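The Table Outlives Us All

Posted 2022-03-21 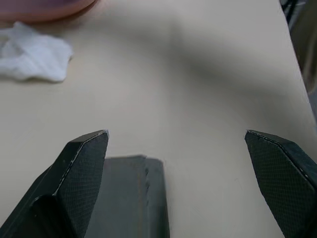

Beige, with shadow.

My great-aunt Elfriede Ruchti left behind three things anyone wanted and one thing no one did, and the one was her recipe box. I said I'd take it. I was under the impression that it contained recipes.

It contains, in the main, accusations. There are cards in there, yes, and some of them have the word "flour" on them, but the bulk of the text concerns her cousin, also called Elfriede, surname Frei, with whom she carried on a feud over a plum cake from before I was born until well past the point where either of them could eat plums. The family called them Elfriede R and Elfriede F, like competing radio stations.

I've spent most of the wet end of summer trying to cook my way through the box, and I want to talk about the quantities.

Elfriede R did not believe in quantities. She believed in vessels. A card will call for "the blue cup, not full", or "butter to the second line", with no hint of what the line was on. The blue cup went to the op shop decades ago, and is presumably holding somebody's toothbrushes. One card for a potato thing (it has no name, it just says "the potato, for when they come") asks for "as many as last time". I have read that line to several people and they've all gone a bit quiet.

Oven temperatures are worse. She had a Tinow, a cream-coloured slab of an oven that Mum remembers mainly for the noise it made, and its dial ran from 1 to 6. At some point my great-aunt tried to convert this for the benefit of future generations, and wrote in biro on the inside of the lid: "4 = 190, but it lies." No indication of which way it lies. I've been working on the assumption that it lies hot, and have produced a run of cakes with the internal climate of a rainforest.

The plum cake itself has two cards. The first is hers. The second is in different handwriting, much neater, with the ingredients listed down one side and the method down the other, and sums that add up. That one is Elfriede F's, and across the top of it my great-aunt has written WRONG and underlined it hard enough to go through to the card behind. She kept it, though. It's the cleanest card in the box apart from a thumbprint of something yellow in the corner, and I'm choosing not to draw conclusions from a thumbprint.

The differences are as follows. Elfriede F puts lemon rind in the dough. Elfriede R considers this "showing off". Elfriede F halves her plums, Elfriede R quarters hers and stands them on end, crammed in so tightly that you couldn't get a butter knife between them. Elfriede F rests the dough for an hour. Elfriede R rests it "while you do the beds", and since I have 2 beds in the house and don't make either of them with any regularity, I gave it the length of a cricket highlights package.

I made both on the same afternoon. This was hubris. You need a lot of bench for two yeast doughs, and what I have is a kitchen built by someone who ate out. I ended up with one dough on the ironing board and the other on top of the washing machine, a Cesell front loader that chose that moment to enter its spin cycle. I don't know what vibration does to yeast. I do know that the washing machine dough rose faster and with more conviction, and if there's a bakery out there doing this commercially I'd like to be told.

Plums were another matter. The box wants a particular small, late, sour sort, and spells it three ways. The bloke at the greengrocer had never heard of any of the spellings. He had blood plums, and he had some yellow ones he described as "a bit ordinary, mate". I bought the ordinary ones out of respect for his candour. They collapsed. If you stand an ordinary plum on its end for fifty minutes in a hot oven it lies down, and I can't say I blame it.

So, results. Elfriede F's cake was better. I'm sorry, but it was. The lemon works, the crumb held together, and it came out of the tin in one go. Elfriede R's looked as though it had been delivered by courier. I took both over to Mum's, unlabelled, and she tried a forkful of each, pointed at the wreck and said, "That's hers," and then ate three slices of it and wrapped the other one for the neighbours. My brother had the one with lemon and said it was nice, and was looked at.

I've had a few comments on the last post asking me to type up the whole box and put it online. One reader, very kindly, suggested I have it bound by Ardeleanu, the print place near the station, who do family histories and will put a ribbon in it. I did get a quote. They wanted a page count, and I had to explain that one of the "pages" is the back of an electricity bill from Utilura, for the sum of 309, with a marinade on it and the word "robbery". It's not clear whether that refers to the bill or the price of lamb. They said they could scan it at actual size. I'm thinking it over. By my reckoning the lot would run to up to 2,000 words of cookery, and a good deal more of commentary on Elfriede Frei's hats.

In the meantime I've started putting my own notes in with hers, on fresh cards, in pencil. Gram weights, proper temperatures, which brand of yeast. I thought this was a helpful thing to do. Then I reread the one I'd written for the plum cake and found I had put, at the bottom, "do NOT let Tom do the plums."

Next up is a soup that takes all day and calls for a bone "from the good man". If anyone knows who the good man was, my email's in the sidebar. Failing that I'll try the bloke in the arcade, who is fair to middling.

The proper plums should be about in November if I can find someone with a tree in the other hemisphere's calendar, or a freezer and a generous nature. Mum says Elfriede F's granddaughter has a freezer. We haven't spoken to that side since the christening, so I'll let you know how I go.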